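25 Oct 2023

I'm so happy I can hardly hold the pen. The Grikorer is running again! Ten weeks it sat in pieces, and tonight after supper I gave the pendulum a nudge and it just kept going, tick and tock, a bit heavier on the tick, but I'll sort that tomorrow.

I should put down how it went before I forget. Grandpa's clock stopped in August and I was quoted a silly sum in Flurnley, so in September I took the bus out to Sustley to see Reijo Kinnunen, who had the movement apart before I'd finished my coffee. He said the pivots were fine and it was only filthy (76 years of old oil, black as tar!) and that I could do it myself if I was patient. Me, patient! But I went home and I did it. Pegwood in every hole, twice over. I love pegwood. You twirl it and it comes out black, and you cut it and twirl again until it comes out clean, and there's nothing so satisfying in the whole world.

The strike side nearly beat me. I had it together 7 times and every time it struck the hour at the half. Adesuwa came over with her reading glasses and a pot of pepper soup and spotted that I had one wheel a tooth off. One tooth! We whooped so loud that the dog went under the couch.

Must write down: mainspring is from Baudry, two turns to let down before touching anything. Suspension spring goes in with the bend toward the wall. Don't oil the leaves of the pinions, Reijo was very firm on that.

Temitope wants me to do her mantel clock next and I said yes before she'd finished asking. I want a proper place to sort small parts too, no more egg cartons. Bed now, though I may just sit in the hall and listen to it strike eleven first.
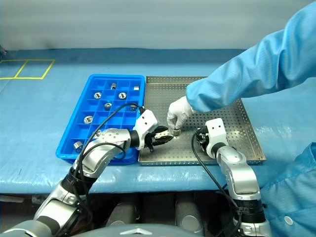 Blue tray with little compartments, small metal parts kept apart. I want one!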